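Search tickets, articles, people
2 min read

Ticket 170: Red rod stands too high for the mesh basket, Prarerley workroom

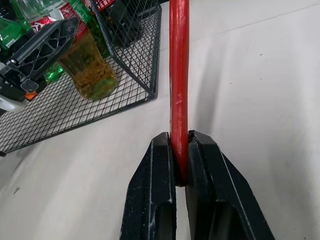

Reported problem

Opened 2023-09-12 by Renji Kobori. The long red rod goes back in the black wire mesh basket at the end of a session. It tips the basket when leaned on the rim. Requester wants a storage spot on the white table that does not involve the floor.

Checks

1. Finish. Glossy red, slightly uneven, with streaks and small bumps along the length. A faint lighter band crosses it. Cosmetic only. No sanding requested.
2. Basket. Mesh is a fine square grid, so the rod can't be pushed through the side. Tried laying it across the top. Rolled off twice.
3. Table. A few scattered marks on the white surface. Wiped with a damp cloth, no change. Left as is.

Action

Moved the basket to the back corner against the wall and put a 3 kg sandbag in the bottom. Rod now leans into the corner. Bumped the table 11 times by hand, basket stayed up.

Comment, Halvard Viklund: Sandbag takes up room the short pieces need. Can we get a taller container?

Reply, Renji Kobori: Requested one through Kudo. Keep the sandbag until it arrives.

Status: pending, parts
Priority: low

Related tickets
77: Basket rim catching on sleeves
Trernar shelf, missing bracket
Flularon labels peeling off bins
Table marks, February cleaning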